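The Long Life of a Wool Blanket

In the back room of the Jaunzems mill, there is a shelf of blankets that people have mailed in to be fixed. Each one has a paper tag pinned to a corner with a name and a short note. One says "dog." Another says "moths, also a burn, please do not wash, it was my mother's."

Dzintra Jõgi reads every tag before she touches the blanket. She has been mending bedding at the mill for most of her working life, first at a bench by the loading door and now at a long table under a skylight. She works standing up. The only chair in the room is for customers.

"People think the hole is the problem," she says. "The hole is easy. What I look at is the cloth next to it."

If the cloth around a hole has thinned out, new yarn will pull it apart within a winter. So before she darns anything she holds the blanket up to the light and marks the weak area with white thread, which is often three or four times the size of the damage the owner saw. A hole the size of a pea can turn into an afternoon.

The mill sits at the lower end of Komow, a river town that once had a good deal more weaving than it does now. Jaunzems started out making horse blankets and moved over to beds when the horses went. At its busiest it ran three shifts. Today it runs one, from seven in the morning until half past three, and makes two weights of blanket, a summer and a winter, in a short list of colors. Last year it sold 3,153 of them. It also repaired 818, and that second figure is the one that has been going up.

The repair service was never planned. The mill used to get a few letters a year from people asking for matching yarn, and someone in the office would wind off a small ball and put it in an envelope. Then customers began sending the blankets themselves, without asking. For a long time there was no price list. Jõgi would write a number on the tag and the office would mail a bill. Now there is a form, and a wait that runs to about four months if you send your blanket in October, when everyone else does. June is the quiet time. She wishes more people knew that.

Most of what comes in falls into a few kinds of damage. Moths are the largest share. After that come pets, then washing machines, then bound edges that have worn through where a sleeper pulls the blanket up to the chin every night. The top edge always goes first. On older blankets the binding was a satin ribbon, and it tends to split along the fold while the wool behind it is still fine. Jõgi takes the ribbon off, trims nothing, and sews on a new one by hand with small slanted stitches. She will use a machine if the customer is in a hurry, but she charges the same.

Washing is the one kind she often can't help with. Wool that has gone through a hot cycle shrinks and mats together, and there is no way to pull the fibers apart again. A blanket that once hung over both sides of a double bed comes out the right size for a crib. She keeps one on a hook by the door as a warning. It is as thick as a boot sole.

Her own advice on care is short. Air the blanket outdoors on a dry, breezy day instead of washing it. Deal with a spill right away, using cold water and a clean towel, and press, don't rub. If it has to be washed, do it in a tub with cool water and very little soap, and get a second person to help lift it out, as a wet winter blanket is heavier than most people expect. Dry it flat or over two lines. Never use a single line, which leaves a ridge down the middle.

On moths she is firm. Cedar blocks smell nice and do very little. What matters is that the blanket goes away clean, in something that closes tight, and that it gets shaken out now and then. The damage is done by larvae, and larvae like the dark and like to be left alone. A blanket in use on a bed every night rarely has moths at all.

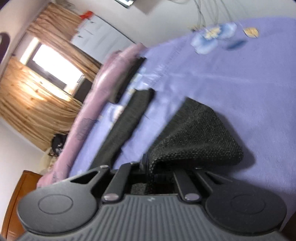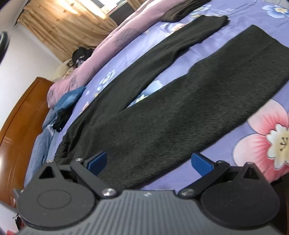 Color is the hard part of the job. Wool fades, and it fades unevenly, so a blanket that left the mill a strong blue may now be one shade at the foot and another at the pillow. New yarn from the same dye recipe stands out like a patch of fresh paint. Jõgi has a cabinet of leftovers going back decades, sorted by how they look today with no attention paid to what the labels say. When nothing in it matches, she hangs a few strands in the window and waits for the sun to do the work. One customer's repair waited most of a summer for a certain green.

Other mills have noticed. Kudard, which makes heavier blankets a few valleys over, now takes back its own for mending, though it sends the difficult ones to Komow. Celtach, a bedding shop with a mail-order business, has started to include a card of darning yarn with each wool blanket it sells. Jõgi looked over the card when it came out. She thought the yarn was good and the needle was too thick.

She has taught two people to do what she does. One moved away. The other comes in for the morning and is, by Jõgi's account, already faster than she is on bindings, though not yet on darning. The mill would like to train a third before the fall rush, and has asked her to write down her methods. So far she has filled most of a school notebook, in pencil, with drawings of stitches. She has trouble with the section on tension. You have to feel it, she says, and she has crossed that page out several times.

The blanket with the moths and the burn was on her table that afternoon. She had marked the thin cloth in white thread and was pulling yarn from the cabinet, three browns and a gray, and laying them across the burn one at a time.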